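Zellisley Road Trip Club, July meeting minutes

Minutes by Chathurika Jayasinghe (yes, me again, because I was the one holding a pen)

Present: Mitiku Chala, Natnael Tilahun, Atif Afridi, Yeshi Yilma, me. We started at 7:10 pm because Atif was finishing a phone call in the parking lot.

Last month's minutes
Approved with one fix. I wrote that Yeshi's wagon has the small engine, and she would like it known that it has the big one. Sorry, Yeshi! Fixed.

Spring trip report
Natnael gave us the full rundown on the coast drive. Total distance for his car was 3,969 miles, counting the detour to his sister's and the day we all followed Mitiku down the wrong side of the lake. He averaged better mileage than he expected in the hybrid, right up until the mountains, where he says the thing sounded like a blender going up every grade. Yeshi's wagon was the favorite for passengers. I rode in the back of it for two days and would happily do it again, the seats are so comfy and you can really stretch out. The only complaint was the cup holders, which don't fit a normal water bottle.

Mitiku asked if we could please stop bringing up the lake. No motion was made.

Electric or gas for the fall trip
This took up most of the evening. Atif has been pushing for us to rent one electric SUV for the fall drive to Mirnau so we can all take turns at the wheel and see what we think. I'm for it! I drove one for a weekend last year and loved how quiet it was, and I got used to the one-pedal thing by the second stoplight.

Natnael is worried about the stretch past Seyoum. It's 196 miles between the last fast charger and the hotel, and he doesn't want to spend it staring at the battery gauge with the heater off. Atif said the SUV is rated for well over that. Natnael said rated by who, in what weather, with how many suitcases. We went around on this for a while. 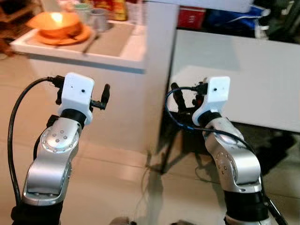

Yeshi finally suggested that the SUV take the valley route, with a lunch stop and a charge in the middle, and the gas cars can go over the pass if they want the views. We'd all meet up at the hotel for dinner. Everybody liked that, even Natnael, who said he'd ride in the SUV as long as he gets to pick the lunch place.

Voted: rent one electric SUV for the Mirnau trip. Four in favor, Natnael abstained (but see above about lunch).

Money
We have around $500 left after the spring trip. Mitiku wants to keep it for the rental deposit, and we agreed. Gas and charging will be split by car as usual, so if you're riding with someone, please pay them before you get home and not in December. You know who you are.

Radios
The old handheld radios are on their last legs. Two of them only work if you hold the battery door shut with your thumb. Atif will look at prices for a new set. I asked if we could just use our phones and got a long answer about dead zones, so radios it is.

Tire talk
Mitiku went over tire pressure again after what we found on Yeshi's left rear at the gas station. Check them cold, before you leave the house. The number you want is on the sticker inside the driver's door, and the one on the tire itself is the maximum. I did not know that until this spring and I've been driving for a long time, so I'm writing it down here for anybody else.

Other stuff
Natnael still has somebody's blue cooler. Please claim it.
Yeshi is collecting playlists for the drive. Limit is 3 hours each, and Atif may not submit the same one as last time.
The Tandberg car show came up. Yeshi and I are going in the morning and we have room for two more if you don't mind leaving early. I want to sit in all the minivans and I will not be rushed.

To do before next time
Atif: rental quote and radio prices
Yeshi: valley route, with charging stops marked
Mitiku: call the hotel and ask if they have a plug guests can use overnight
Natnael: lunch place, cooler
Me: type this up and send it around

We wrapped up at 8:45 pm. Next meeting is in August, same room, and Mitiku is bringing the snacks.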